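Ceasefire talks in Ustville, page 4

harrowgate_lad wrote:
So both sides have signed and we're meant to cheer? The last truce held for 22 days. I'll believe it when the checkpoints on the Rurnura road come down.

Pellworm wrote:
Bit harsh. The July list had 669 detainees on it and most are home now. What would count as progress for you?

harrowgate_lad wrote:
"Most" according to who? The ministry gave one figure and the monitors gave another, 200 lower. Pick one. 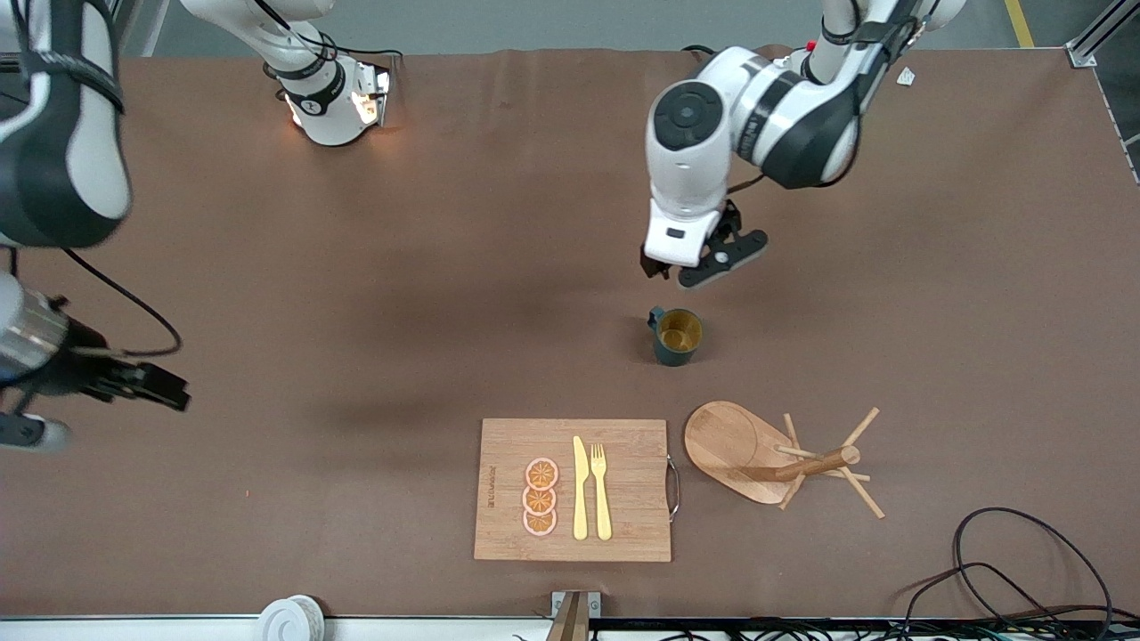

USTVILLE, 3 Oct 2018

Pasting the agency copy as the link keeps dying: "Negotiators said 3092 displaced residents would be allowed back under the deal, with buses leaving from the Sedis crossing. No timetable was given."

tin_whistle wrote:
No timetable. There's your answer, Pellworm.

Pellworm wrote:
They never publish one on day one, for security. Same thing with the first exchange and that went ahead.

tin_whistle wrote:
It went ahead five weeks late and with half the names missing. I don't call that the same thing.

oldmoor wrote:
Who checks the houses for mines before anyone goes back? Can't find a word on it in the text.

harrowgate_lad wrote:
Annex B, supposedly. Has anyone seen Annex B?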